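Peltbridge Duo: Zweiarm-Arbeitsplatz mit Regelpaket
Plutis Automation, Bereich Forschung und Lehre

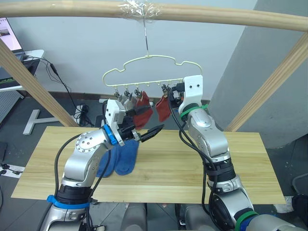

Andor Lakatos schrieb uns im März, er habe noch nie eine Risikobeurteilung gelesen, die sich mit Wäscheklammern befasst, und ob das Regelpaket auch für weiche Teile gelte. Ja, gilt es! Gerade bei Socken, Tüchern und Kabeln zeigt sich, wie gut ein Greifprozess beschrieben ist.

Zum Duo gehört deshalb die Arbeitsmappe Vidard: 12 Blätter, orientiert an ISO 12100 und ISO 10218, verständlich geschrieben und sofort am Tisch benutzbar. Wir sind ziemlich stolz darauf (und freuen uns über jede Randnotiz, die zurückkommt).

Was in der Mappe steht:
Grenzwerte für Greifkraft und Geschwindigkeit, je Arm getrennt einzutragen
Farbkennung links und rechts, gleichlautend in Software und Protokoll
Kabelführung mit Prüfung über den ganzen Bewegungsbereich
Übergabe zwischen den Armen: erst halten, dann lösen
Freigabe nach jedem Werkzeugwechsel, mit Unterschrift

Die Mappe ersetzt keine eigene Risikobeurteilung. Sie macht den Einstieg aber deutlich leichter, vor allem in Laboren, in denen die Aufgabe alle paar Tage wechselt.

Technische Angaben
Tischhöhe: 95 cm
Einweisung: 30 Minuten je Person
Wiederholungsprüfung: alle 12 Monate
Optional: Prüfsoftware Valdovinos, deutsch und englisch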